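Spring walkthrough, Bristedlow repair shop – my checklist, with comments

I do this every April, clipboard in one hand and coffee in the other, and then I type it up so the rest of you can see what I grumbled about. OK means I looked at it and it's fine. FIX means it needs doing. WATCH means I'm not happy but I can live with it until next time.

DOORS AND WALKWAYS

Front door opens fully, closes by itself – OK. The closer got adjusted over the winter and it no longer slams, bless it.

Back door clear inside and out – FIX. Pallets again! I moved them myself, but please, the delivery from Atard goes against the side wall. I've put tape on the floor.

Aisle between the benches and the shelving – OK. Much better than last year, when I had to go through it sideways.

Entry mat – WATCH. One corner curls up and I caught my toe on it twice while doing this very checklist. If flipping it over doesn't help, we buy a new one.

Exit sign lights – OK on mains, OK on the test button.

FIRE

Extinguisher by the front counter – OK. Needle in the green, pin in, tag current.

Extinguisher by the back door – WATCH. Pressure is good but the bracket is loose. I tightened it with what I had in my pocket and it needs a proper wall anchor.

Smoke alarms – OK, all chirped when pressed. I now have a headache.

Cardboard – FIX. We are a shop that lives on cardboard boxes, I get it, but the pile next to the water heater has to go. Three feet clear on every side, please, and that includes the top of the heater (whoever left the bubble wrap up there, I have it at my desk).

Battery bin – OK. Lid on, sand in the bottom, swollen ones kept apart from the rest. This is the thing I worry about most in the whole building and it was perfect, so thank you!

ELECTRICAL

Breaker panel reachable, door shuts – OK. Labels are readable except for the one that just says "misc". I'd love to know what's on misc.

Power strips – FIX. Found 2 plugged into each other under the bench by the window. Took them apart on the spot. If you're short on outlets, tell me and I'll order a long one.

Cords – one FIX, the rest OK. The desk lamp with the cracked plug is in the trash and I cut the cord off so it can't come back to life.

Space heater – OK, but it goes home for the summer now. It's 4000 watts on its own circuit and I don't want it turning up on anybody else's.

Ground fault outlets by the sink – OK, tripped and reset like they should.

BENCHES

Machines unplugged before the cover comes off – OK. Everything I checked had its power cord out.

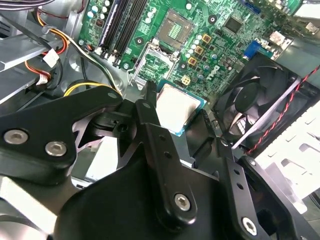 Bench check: desktop with the cover off, green Dell board.

Wrist straps – WATCH. There are plenty, but the clip on one of them has gone soft and doesn't bite. I tagged it.

Small parts kept in trays – OK, mostly. A dropped screw is a slip hazard on our floor, and I say that as someone who has skated on one.

Loose chips go in a case with a lid when you step away – OK. I know this reads more like housekeeping than safety, but a bare pin or a sharp edge of a bracket under your palm is no fun either.
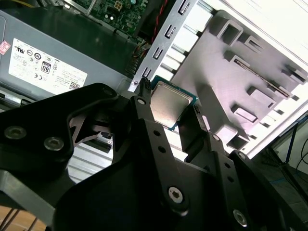 Bench check: desktop processor, metal lid facing out.

Soldering corner – OK. Fan runs, filter was changed, stand is heavy enough. Wash your hands before lunch.

LADDERS, LIFTING, SHELVES

Step ladder – OK. Feet are on, spreaders lock, no wobble.

Tall shelving – FIX. The unit from Brosedico still isn't bolted to the wall. It's been on my list since it arrived and it has to be next. Heavy stuff on the bottom until then – the printers especially.

Hand truck – OK. I pumped up the tires.

FIRST AID

Kit stocked – FIX. Plenty of gauze, hardly any band-aids in the size people want. I'm adding 5 boxes to the Kravchuk order.

Eyewash bottle – OK, sealed and in date.

Emergency numbers by the phone – OK, but the ink is fading, so I'll print a new sheet.

Anything marked FIX I'd like done before the end of the month. I'll go around again with the clipboard for those, and the mat.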